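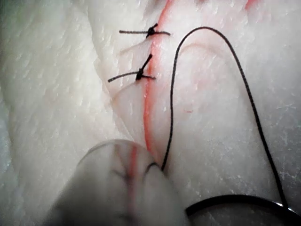
*Wrist camera view, interrupted sutures on a practice pad.*

## Gostano wrist camera for suturing trials

The Gostano is a small camera that mounts at the wrist of a surgical arm. We sell it to teams who compare instruments and want to see the knot from close. It comes with one bracket, one cable of 92 cm and the Orasus viewer software.

Focus is fixed on the pad side. Parts very near to the lens, such as the shaft, will look soft.

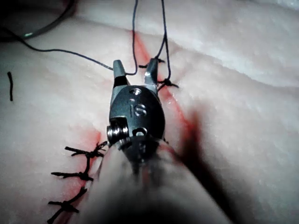

Photo: Bollthorpe Instruments, test bench

With the jaws open you can check how the grasper stands to the thread before you close it. For comparing two graspers we advise to keep the same pad, the same thread and the same lamp.

- Weight with bracket: 40 g
- Recording: up to 600 minutes on the Orasus box
- Warm-up before first use: 15 minutes

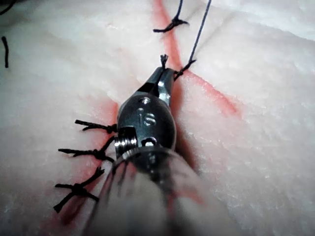
Begay wrote to us that the picture is good enough to judge the knots, but the bracket screw needs a longer key than the one in the box, and the cable should leave from the other side when two arms work close together. The longer key is now included. A left-side cable can be ordered, please write it in the notes field.

The bracket for older wrists is sold separately. Please measure your shaft before ordering.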